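Temps de lecture : 3 min

Une matinée chez Namevow, à Lillau

J'avais promis depuis le printemps d'aller voir l'atelier de Namevow, à Lillau, et j'ai fini par prendre le train de bonne heure, avec un carnet neuf et beaucoup trop de questions. L'entreprise prépare des commandes de petits articles de toilette pour des hôtels et des foyers d'hébergement : rasoirs, peignes, brosses à dents, tout ce qu'on oublie dans sa valise. Elle occupe un ancien magasin de tissus, derrière la place, et l'on y entre par la cour, en faisant attention aux vélos.

C'est Suha Hamdan qui m'a reçu, avec un café déjà servi (et un deuxième qui a suivi sans que je le demande !). Elle travaille là depuis l'époque où l'on faisait tout à la main, et elle m'a montré le vieux cahier des commandes, dont la plus grosse – 1292 trousses pour un client de Gurkum – avait occupé toute l'équipe jusqu'au soir, pouces endoloris compris. Aujourd'hui, le remplissage des trousses courantes est confié à deux bras installés au rez-de-chaussée. Je m'attendais à un vacarme d'usine, et j'ai surtout entendu la radio et les cartons qu'on ouvre.

Ce qui m'a le plus intéressé se passe à l'étage. Les bras savent très bien prendre un article bien rangé dans son bac, mais ils perdent leurs moyens devant un objet posé de travers parmi d'autres. Alors l'équipe leur enseigne le geste : on prend en main une pince à deux doigts, du même genre que celle des machines, et l'on saisit les objets soi-même, au milieu d'un désordre comme on en trouve dans n'importe quelle maison. Les gestes sont enregistrés, puis triés. Suha m'a expliqué qu'un manche fin est plus traître qu'une grosse boîte, car il pivote dès qu'on le serre un peu trop haut, et qu'il faut apprendre à fermer les doigts sans se presser.

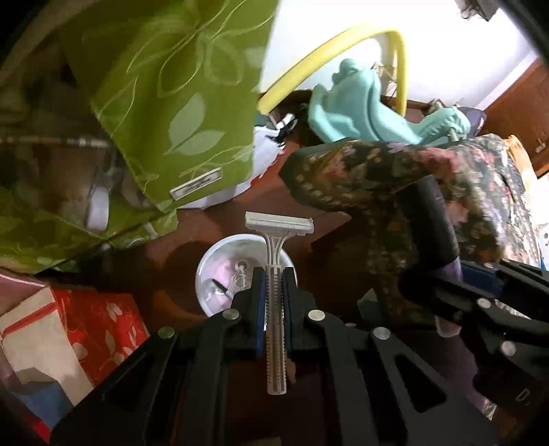
J'ai essayé à mon tour, et je ne m'en vanterai pas. On croit tenir l'objet, on relève le poignet, et le voilà qui part en biais. Benedek Magyar, qui règle les bras et relit les enregistrements, m'a consolé en me disant que les prises ratées lui servent aussi. Il en avait 965 de classées à ce moment-là, bonnes et mauvaises mêlées, et il en parlait comme d'autres parlent de leur collection de timbres.

Restait la question que tout visiteur pose, et que j'ai posée un peu maladroitement entre deux portes : et les gens, dans tout cela ? L'équipe compte 25 personnes. Plusieurs ont quitté la table de remplissage pour le contrôle, les retours ou cette fameuse pince, et Suha reconnaît que le changement n'a pas plu à tout le monde. La table, c'était aussi l'endroit où l'on bavardait. Elle dit avoir beaucoup moins mal aux mains, mais elle regrette les après-midi où l'on se racontait tout, et elle a obtenu que la pause de dix heures reste commune aux deux étages.

Une autre crainte revient souvent, celle de passer ses journées à surveiller une machine. Au début, les alertes tombaient sans arrêt et l'on courait d'un bras à l'autre. Désormais, chacun prend son tour de surveillance par demi-journée, puis change de poste. Benedek voudrait encore que l'on puisse arrêter un bras depuis la table de contrôle, sans traverser la salle – les travaux sont prévus pour juillet, si l'électricien tient parole.

Je suis reparti par la rue Mohammadi, où l'on m'avait recommandé une boulangerie, et j'ai manqué mon train en faisant la queue. Le suivant était presque vide, j'ai pu recopier mes notes tranquillement. Suha m'a invité à revenir quand le nouvel arrêt sera posé, et j'ai déjà dit oui.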